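Notes on the marker task, Mon 13 November

The marker-to-cup set for Arboleda is at 168 episodes. The target is 600. Each episode is one attempt at a single job: pick up a marker from the mat and drop it into the pen cup. I am keeping the cup in the same region of the mat for this block and changing only where the marker starts and which way it points. 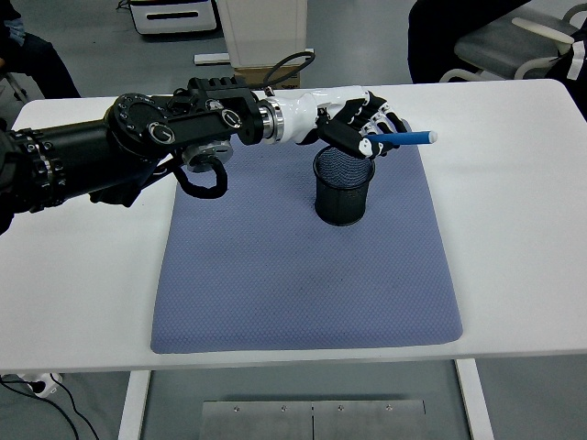
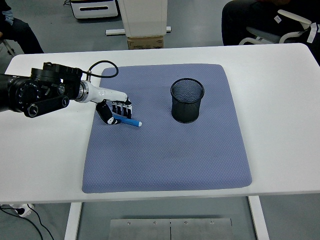
Same arm, same blue marker, same mesh cup in both.

Should failed attempts be kept in the set?

Keep them, but label them and store them apart from the clean ones. A policy trained by plain imitation will copy a fumble as readily as a good grasp, so the failures stay out of the first training run. They are useful later for a success classifier, and for checking whether the misses cluster at certain marker angles.

Other changes since the April block, which was recorded at Ulcombe:

Episodes now end 3 seconds after release. The old ones stopped at release, and the final state was hard to label from the last few frames.

Start angles come from a printed list. When I picked them by hand in April, I favored the easy ones without noticing.

Joint states and images share one clock. The Ulcombe logs had a drift between the two streams that I corrected afterward with a script, and I don't fully trust the result.

Still open: whether to mix the April data in at a low weight or drop it. I will train one of each and compare on the same held-out starts.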